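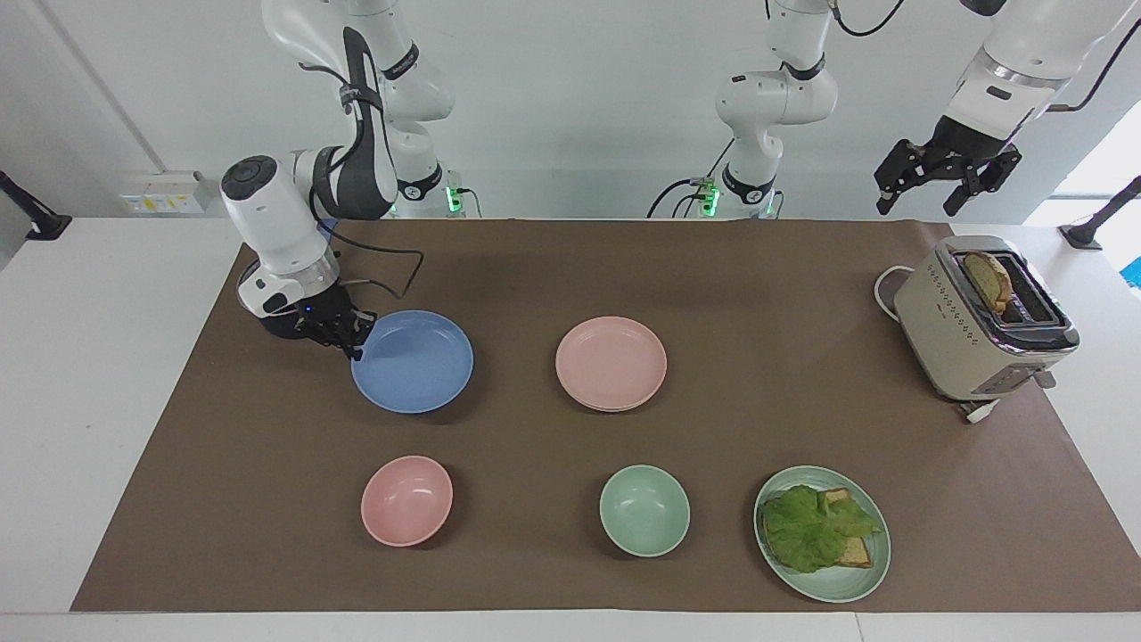
Matching sets are for people who never drop anything, Benedek Vida told me, and by the time he'd finished saying it I had already decided to stop apologising for my cupboard.

My cupboard is pink, blue and mint green. It used to be white. I had a proper white dinner service, a wedding present, and I ate my toast off it for 19 years without once feeling anything about it. Then one August a box of old Skaroton picnic ware turned up at the Fultach market, priced at 15 dollars the lot, and I carried it home on the tram with both arms around it like somebody's baby.

I love this stuff! I love how a boiled egg looks on pink. I love that a blue plate makes orange marmalade look twice as orange (try it, it's a bit ridiculous), and that the softest, palest mint, the sort of green you'd normally see on a bathroom wall, is the best thing that can happen to a bowl of strawberries. Blue is the odd one out for some cooks, who will tell you there's no blue food and so there should be no blue plates. I'd say that's exactly why it works. Nothing gets lost on it.

The trick with pastels is to let them disagree a little. A pink bowl under a blue plate, a mint bowl near a pink plate, and nothing quite lining up. If you put all the pink together at one end it looks like a shop. Stagger it and it looks like breakfast. I'm also very fond of a plain brown covering underneath, and brown paper off the roll is my favourite by a long way. It takes the sweetness out of the colours, the kids can draw on it, and when the jam goes over you fold the whole thing up and start again. Leave a strip of the table showing along the front if your paper isn't wide enough. It looks fine.

Then there's texture. A plain flat plate is lovely, but have one or two with a ringed or ribbed rim in among them, like the mint one at the end of the front row. Your thumb finds it when you pick it up. My Vidum side plates have the same sort of thing and guests always run a finger round them while they're waiting for the kettle.

And please, put the toaster on the table. I grew up in a house where toast was made on the bench and arrived cold and bendy in a rack, and I was well into my forties before I saw it done properly, at the Bhardwaj guesthouse up the coast, where the toaster sat down at the end among the plates and everybody made their own. People talk more when they're waiting on toast. They pass the butter. They argue about darkness settings. All you need is a power point close by and a cord that nobody's going to catch a foot in.

As for looking after them, I'm no purist. Mine get a warm soapy wash and a soft cloth, never the scourer, which dulls the colour. Bicarb paste shifts a tea stain. I don't put anything old through the dishwasher, and I keep all of it out of the microwave. Stack the bowls inside each other by size and leave colour out of it, so that every time you open the door the order has changed and you get a pink on a green on a blue.

The white service went to my sister.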